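About Clulthorpe

Clulthorpe folds, sorts and packs plain cotton garments for small clothing labels, print shops and uniform suppliers. The company operates from one unit in Mirkmont and has 14 full-time staff. Current throughput is up to 538 garments per hour across all tables.

Stock arrives loose or in bales and is checked against the delivery note before it goes to a table. Shirts are folded to the customer's sheet, which gives the finished width, the sleeve position and the side that faces up. Where no sheet is supplied, the house fold is used.
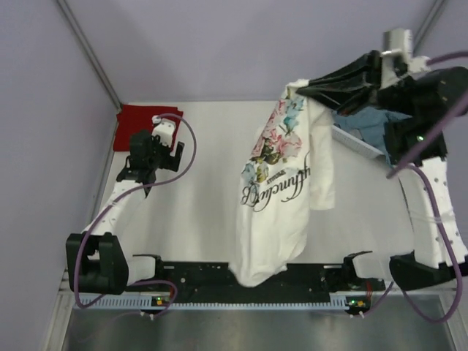

FOLDING AND FINISHING

A white T-shirt is lifted by the neckline over the white table. Folded pieces, such as the red cloth in the back corner, are kept flat. Light work surfaces are standard for this grade of work – lint and loose thread are easier to find on them.

Finished garments are stacked by size, bagged singly or in bundles, and labeled with the order number. Cartons are closed at 52 pieces unless the customer specifies otherwise.

The Ristić account, our oldest, covers restaurant linens and aprons. The Danska line was added later and consists of children's basics in 387 stock codes. Both are handled on the same tables as general work.

Quotes are issued per carton. Samples can be sent to the Mirkmont address with a completed fold sheet.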